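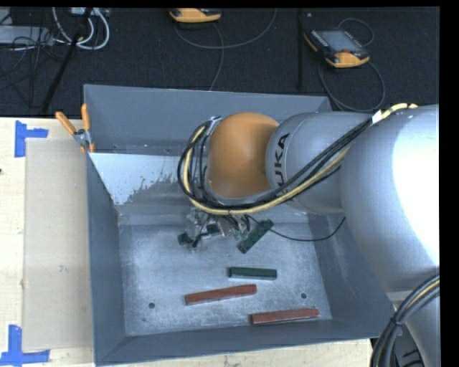 板金の箱の上にかがみ込むKUKAのアーム

Nekeneckの新しいEP「Flerkus」が1月に出ます！待っていた人、私のまわりにもけっこういるんじゃないかな。前作からずいぶん間があいたので、正直もう解散しちゃったのかと思ってました。ごめんなさい。

今回は5曲入りで、全部通しても28分。先に聴かせてもらったんですが、1曲目の「Daritz」からもう好きでした。ざらっとしたドラムマシンの上に、マトゥーシュ・ヴァニェク（Matúš Vaněk）のアコーディオンがぼわーっと乗ってくるんです。アコーディオンですよ。前のアルバムではほとんどギターしか弾いていなかった人なのに。

メールで本人に聞いてみたら、返事は夜中の2時に来ました（こっちの時間で、ですけど）。

「おじの家の物置にあったのを借りて、そのまま返していないんだ。低いほうの鍵盤がひとつ鳴らないから、その音を避けて曲を書いた。『Daritz』のメロディーが変なところで跳ねるのはそのせいだよ」

言われてから聴き直すと、たしかにサビの手前でひょいっと飛ぶんですよね。あそこ、私はずっと狙ってやってるんだと思ってました。

歌は引き続きケリー・ポルテラ（Kelly Portela）。3曲目の「Lukáč」では、ほとんどしゃべっているみたいな歌い方をしています。歌詞は海辺の町の食堂の話で、注文した魚がなかなか出てこないというだけの内容なんですが、これが妙に寂しい。彼女いわく、最初はもっと長くて、11番まであったそうです。「マトゥーシュに聴かせたら途中でお茶をいれに行っちゃったから、削りました」とのこと。11番まである版も聴いてみたいけどなあ。

録音は昨年の夏、プロデューサーのマレー・ラウザー（Murray Lowther）の自宅で。ミックスもラウザーで、ベースがかなり前に出ています。小さいスピーカーだと少しもこもこするので、できればヘッドホンでどうぞ。うちの台所のラジカセでは4曲目がほぼベースだけになりました。

それからゲストが一人。最後の曲でトランペットを吹いているのがギア・チン（Nghĩa Trình）です。去年の小さなツアーで対バンしたのがきっかけで、打ち上げの席で「1曲どう？」となったらしい。出番は終わりの45秒だけ。もうちょっと吹いてほしかった！というのが私の唯一の不満です。

配信のほかに、アナログ盤も754枚だけ作るそうです。この半端な枚数について聞いたら、ケリーの返事は「予算を割り算したらそうなった」でした。ジャケットの絵はリュドヴィート・ベドナーリク（Ľudovít Bednárik）。前作の青い馬の絵を描いた人で、今度は茶色い犬だそうです。

発売に合わせたライブも準備中で、会場はまだ調整しているところ。編成は3人になるのか4人になるのか、それも未定とのことでした。アコーディオンは持っていくそうです。日程が出たらまたこのページに書きますね。

先行曲の「Daritz」はもう各配信サービスで聴けます。私は今朝だけで6回聴きました。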